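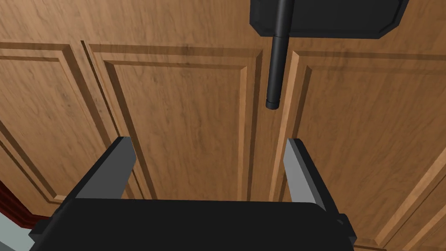

When does the Vemar community choir festival come back to Stolleda?

The first weekend of September, with two full days of singing and free admission to every concert.

STOLLEDA, Sunday, May 19, 2024. Vemar is growing again! Registration closed last night with 97 choirs signed up, up from 78 last year, and they range from school groups to a retired railway workers' chorus that has been rehearsing since winter.

"I read the list twice and then called my mother," said festival director Arlindo Mendonça. "We have groups coming who have never sung outside their own town, and I can't wait to hear them."

Saturday's concerts are at Jasel Hall, and Sunday moves outdoors to Akl Park (bring a blanket, the grass gets damp). The full schedule will be posted at the hall box office in the summer.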